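Workstation for CAD assemblies – more cores or faster cores?
Forum: Hardware and Builds

farnilano
Posted 9:10

Good morning to all. I must replace the computer in our small office in August and I would like to hear opinions before I sign the quotation. We are drawing sheet metal parts and assemblies, the biggest has 200 components, and now and then I make a rendering for a customer.

The shop in Pellthorpe offers me two machines for nearly the same money. The first is the Tostungate with a 10-core processor and 32 GB of memory. The second has more cores, but a lower clock, and 64 GB. The seller recommends the second very strongly. I am not sure that he has ever opened a CAD program.

Adalberto Paiva

yupanqui
Posted 9:42

Take the first one. Rebuilding a model runs mostly on one core, so the clock is what you will feel all day. The extra cores help only when you render, and you wrote "now and then".

Which graphics card is in them? You did not say it.

farnilano
Posted 10:05

Sorry, I forgot. Both have the same card, a professional one with 8 GB. The driver is on the certified list of our software, I checked this.

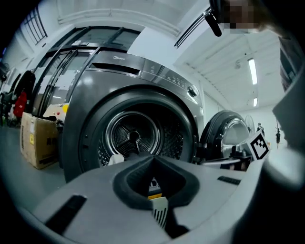
My worry with the Tostungate is the noise and the heat. The case is small and has a single fan at the back, and I will sit next to it in a home office for half of the week, because my wife needs the bigger room. It will share the space with the Midea, the dark grey one with the front door and the silver dial, so I am used to some sound, but a washing machine finishes its programme and a computer does not. Has anyone measured a small case like this during a long rendering?

drafting_dan
Posted 10:31

I don't agree with yupanqui. Everybody repeats "one core, one core" since many years. Opening a large assembly uses several cores now, and so do drawing views with many sections. And 32 GB is not much if you keep the browser, the mail and two assemblies open. I would go for the second and be quiet for five years.

yupanqui
Posted 10:48

Memory you can add later with a screwdriver. A slow clock you keep until the end. With 200 components he will not fill 32 GB, I have assemblies much bigger than this and I am at 17 GB with everything open.

drafting_dan
Posted 10:55

You can add it later if there are free slots. Many small cases come with two slots, both occupied, and then you throw away what you have paid. Adalberto, please ask the shop about this.

mill_and_lathe
Posted 12:20

About the noise: I had a small case with one fan for 9 months. In modelling it was silent. In rendering it became loud after a few minutes and the clock went down as well, so you lose twice. I moved everything to a mid-size case with two fans at the front and it was solved. Ask if they can build the same parts in a bigger case – normally it costs very little.

Also keep it off the floor. Dust and lint go in from below.

farnilano
Posted 14:37

Thank you, this is very useful. I called the shop. The board has four slots and two are free, so yupanqui wins this point. They can also put it in the mid-size case, but the delivery becomes longer. I will ask for a new quotation with this case and 32 GB.

drafting_dan
Posted 14:52

Four slots, fine. I still would buy the 64 GB today.

yupanqui
Posted 15:03

Of course you would. Adalberto, check also that the power supply is not the smallest one, in case you change the card later.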